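Motion blur as a training filter, part two

In the first part I argued that a fixed sharpness threshold is a poor way to discard frames from bimanual demonstrations. I have since rerun the comparison on the Plemunero set, which contains 2554 short clips of two-arm work over household floors. The question was whether a policy trained with the blurred frames left in does any worse than one trained without them.

The usual filter computes the variance of the Laplacian over the whole image and drops anything under a cut-off. On a head view this mostly measures the floor. Glossy tile has strong grout lines and specular highlights, so a frame can score well while both wrists are smeared. The reverse also happens with plain flooring. I replaced the global score with one computed inside two masks, one per gripper, projected from the joint angles.

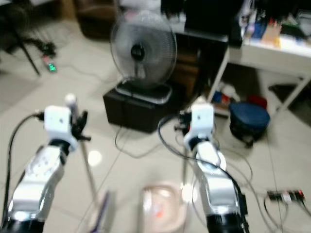

Montserrat Vallejo wrote to object that a masked score penalises fast motion as such, and that fast motion is what the slow teleoperated sets are short of. She would keep every frame and pass joint velocity to the encoder as an extra input. I agree with the first half. The second I tested, and the results are below.

Three variants were trained: global filter, masked filter, and no filter with a velocity input. All used the same encoder and the same action chunk length. Evaluation was 196 held-out clips, scored on gripper position error at the end of each chunk. Of these, 132 have both arms moving and the rest have one arm parked. I report the two groups separately, as a parked arm flatters every method.

Cluttered floors are the harder case for the masks. Small litter close to the grippers in image space falls inside the projected region and adds edges that have nothing to do with the arm. I dilated the masks by 6 pixels to absorb calibration error, which makes this worse. 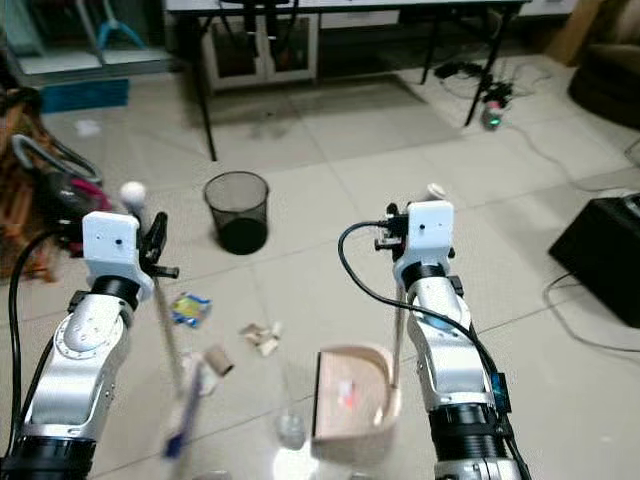 Litter on the tiles near the grippers, with the wastebasket behind.

The unfiltered variant with velocity had the lowest error when both arms were moving. The masked filter came second and the global filter last. With one arm parked I could not separate the three. Tipene Lockyer's Harawira code was used for scoring without modification, so the ordering isn't a product of my own metric.

One remaining nuisance is independent motion in the background. A spinning fan raises the temporal difference signal even when the arms are still, and a global filter can't tell the two apart. The masks ignore it unless a gripper passes in front. 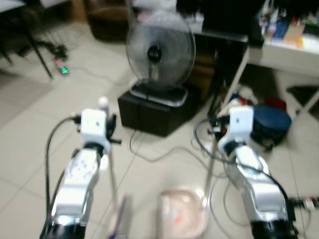 Limits and next steps

Position error at the end of a chunk is not task success, and I have made no claim about the latter. The velocity input also assumes clean joint timestamps. On the older Stiltimar recordings the clocks drift, and I expect the benefit to shrink there. I plan to run that set in September with the offsets re-estimated per clip, using the same mask dilation and the same training schedule.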